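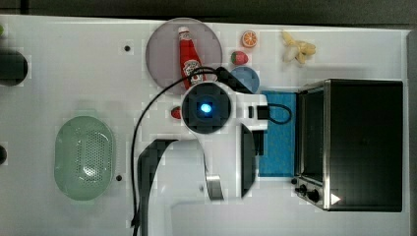
The Jernosstead gripper comparison was a bench study of end effectors for a light robot arm, carried out under Gumaro Villalobos and Senad Krasniqi. It covered three finger sets, named Usto, Ivanov and Rakano, and two camera placements. The results were released on April 20, 2022.

Test layout

Trials used toy food and light tableware on a white tabletop. The stock of objects included a ketchup bottle, a strawberry, an orange slice and a peeled banana, together with bowls and plates. The bottle was classed as the hardest item — its grasp point shifts with the angle at which it lies.

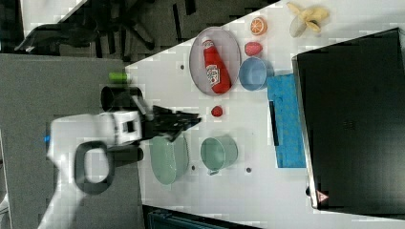 Photo: Jernosstead / S. Krasniqi

Each finger set was run for 200 grasps per object class under the same controller settings. With repeats and calibration runs, the log reached 3,529 entries. A grasp was scored as failed if the object left the fingers within 18 seconds of lift.

Cameras

A wrist camera was compared with a fixed overhead view. The wrist view gave better alignment on small fruit but lost sight of the target during the final approach. The overhead view kept the whole table in range, although the arm often hid bowls and plates beneath it.
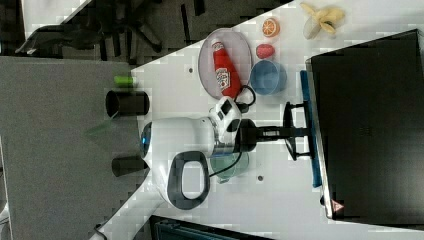

Arm over the test table, with the ketchup bottle on an oval plate.

Findings

Rakano had the fewest drops on curved rims. Usto closed faster but slipped on the bottle in nearly 510 trials, calibration included. Ivanov was withdrawn in February after repeated pad wear and was not scored on tableware.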